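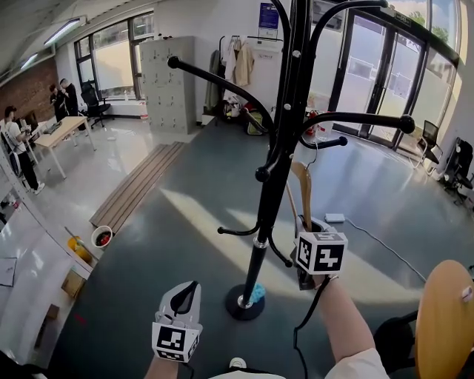

6. When the wrist cube drops out

OK, so this is the fault I get the most messages about, and it's the one that cost me most of April. You're recording a reach, you go to hang something up, and the right hand track in Skarel freezes or jumps off sideways. The left hand carries on as if all is well. The log says "marker lost, R" and you've got a hole in your take.

On our kit the culprit was the cable. It was tugging on the cube every time I stretched my arm out, and the strap let it turn a little. Eyerusalem Fikre spotted it in the playback after I'd already reinstalled everything twice (thanks, and sorry for the grumbling!).

Do this, in order:

1. Press Stop and wait for the Skarel window to say "idle". Don't pull the cable while it's still recording, or you can lose the whole file.

2. Put down whatever you're holding and let your arm hang.

3. Check the strap. If you can twist the cube with one finger, it's too loose. Snug it up, but stop if your hand starts to tingle.

4. Follow the cable down with your other hand and leave a good bit of slack at the elbow. I tape mine to the sleeve.

5. Open Settings, then Markers, and set the timeout to 1000 ms. Mine had been put at 3000 by an update, and that hid the short dropouts from me for weeks.

6. Redo the wrist calibration. Hold still until you've had 4 beeps.

7. Record one slow practice reach to full stretch and look through the log before you go on.

CAUTION: A cable hanging to the floor is a trip hazard, and it can snag on chair legs and rack bases. Look where it is before you step back or turn around. If it catches, stand still and unhook it by hand.

Note: Error 168 looks like the same fault but it's a dirty marker face. Wipe it with a dry cloth and skip to step 6.

If the track still jumps after all that, swap the cable before you blame the cube. The spares are in the Gradton box.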